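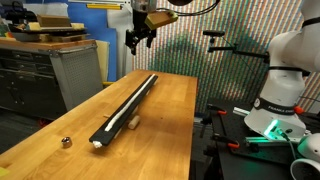 Workbench with black rail and white strip.

NOTICE TO THE RESIDENTS OF ZUNDLOW
Issued by the Office of Weights and Crossings, Sat 4 July

The Office has received 148 letters concerning the ferry bell. All have been read. The following statement replaces individual replies.

Residents will recall that the bell was removed from the Zerken landing in November, after the river changed its course and left the landing in a field. The ferry was withdrawn from service on the same day. The bell continued to be heard at six each morning. The Office took the view that residents were hearing it out of habit, and issued advice on sleep.

That advice is withdrawn.

Inspector Gisela Mühlbauer was sent to the landing with a folding chair and a copy of the old timetable. Her report runs to 754 pages, most of which concern the weather. On the final page she states that the bell rang at six, that a line of passengers formed in the wet grass, and that she was asked for her fare. She paid it. The claim for this expense has been approved.

Residents have asked who the passengers are. The Office holds a list of persons who bought a return ticket to Ustero and did not use the second half. There are 90 names on it. Under the Crossings Act, a return ticket has no end date, and the Office is bound to honor it.

Service will therefore resume. The field has been entered in the register as a river of the third class. Farmers at Vörös are asked to move their cattle before six and to leave the gates on the east side open. Passengers coming ashore should be given the road and should not be questioned about the length of their stay abroad. Those whose houses have been sold may apply at the side window for a room.

Inspector Mühlbauer has not yet come back from the far bank. She holds a return ticket. Her desk is being kept for her, and letters addressed to her will be placed in its top drawer.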